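Broltora House: Rooms, Fittings and Stores

Photo gallery

The pages in this section record the ground-floor rooms at Broltora House as they stand after the refitting completed in May. The house is managed by Allon Residential Services and provides furnished rooms for short stays. The gallery is intended for guests, visiting staff and contractors who wish to know how the rooms are arranged and how small household goods are kept and carried between them.

The collection holds 148 photographs in all, sorted by room. The present page belongs to the Skeloton wing, on the garden side of the building. Captions are kept short. Fuller notes on cleaning, storage and repairs are given in the house handbook, a printed copy of which is kept at the front desk.

General arrangement

Each room in the wing has low storage along one wall, so that the middle of the floor stays clear for walking and for moving furniture. Loose items are gathered in hand baskets at the end of a stay and returned to the supply room -- tape, batteries, light bulbs and the like. Two baskets are assigned to each room.

Guests are asked to lift chairs and tables when moving them. Felt pads are available at the front desk at no charge.

Floors and storage, Skeloton wing

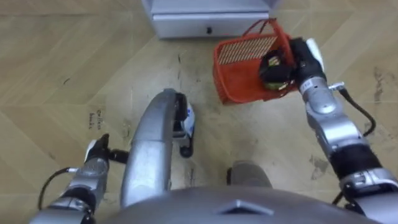

Hung wrote to the house after the last update to ask whether scuffs on a light floor should be left for the yearly cleaning, adding that a damp cloth and a little mild soap had taken most of them off at home, and that the stubborn ones came up with a soft white eraser.
Light wood-grain laminate in a chevron or herringbone pattern, with scuff marks; white cabinet with a small black knob; red mesh basket with a curved handle.

The house advises the same method for everyday marks. Abrasive pads and wax polish should not be used on laminate.

Use of photographs

Photographs may be reproduced for teaching or private study with credit to Broltora House. Requests for larger prints, supplied at 300 dots per inch, should reach the office by 31st December.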